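Hanane Tazi
January 22, 2018

I bought a box of 14 used fountain pens at the Grargate flea market and have been getting them back into writing order. A few people asked how I go about it, so I'm putting it in one thread.

Most of them are school pens. The two I wanted were a Casado 331 and a Casado 279. Same factory, very different pens. The 331 takes cartridges and the 279 is a piston filler with a cork seal, so the 279 is more work.

First step for any of them is to take the cap off and look. Cracked barrel near the threads, bent nib, missing clip. If the barrel is cracked I put the pen aside for parts. I don't glue barrels. Glue lets go as soon as someone screws the cap down hard.

Then cool water. Never hot. The older caps and barrels can warp or lose their color in hot water, and you can't put that back. I ruined a nice green one that way years ago.

I stand the nib end in a small glass with water up to the section and leave it overnight. Change the water in the morning. Some need one night. The worst one in this box took six.

Old blue ink comes out fast. Black is slow. If the water turns brown and stringy, that was probably iron gall ink and you're in for a long week.

People ask about dish soap. One drop in a glass of water is fine for a cartridge pen. Rinse it well afterward or your ink will spread all over the paper. I don't use it on the 279 while the cork is still in.

Please don't use rubbing alcohol. It's fine on glass and metal, but it eats some of the plastics they used, and you won't know which plastic you have until it goes cloudy.

The bulb syringe from the drugstore is the best cheap tool I own. Push water through from the back of the section until it runs clear, then do it once more.

Drying: nib down on a folded paper towel in a cup, overnight at least. I've filled pens too early and spent an hour wondering why the ink looked so pale – it was half water.

The nib on the 331 had one tine higher than the other. You can see it with a loupe if you look at it straight on. I pressed the high side down with a fingernail, checked, pressed again. It took maybe a dozen small pushes. It writes now, a bit on the dry side.

Youssra Ouazzani asked me which ink to test with. I use plain Bolora blue for all of them. It washes out easily, and if something leaks it leaks blue and I can find it.

The cork for the 279 is on order from Gitance. They're quoting March. Until then it sits in the drawer with a paper tag on it. I could fit an O-ring, but I'd like to keep this one the way it was made.

Four of the school pens are going to my niece's class. The rest I'll sell for what I paid for them.

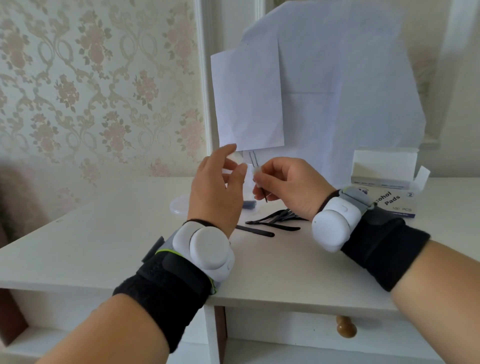
Caps are the part people skip. Dried ink sits up inside the inner cap and gets back on the nib and your fingers the first time you close the pen. A syringe doesn't reach it well and a twisted paper towel falls apart. I use a round cotton pad and slim tweezers. Take a small tuft of cotton in the tips, dampen it, turn it around the inside of the cap, then throw it out and take a fresh one. Keep going until the cotton comes out white – for the old black ink that can be most of a pad. Leave the cap open to dry next to the pen.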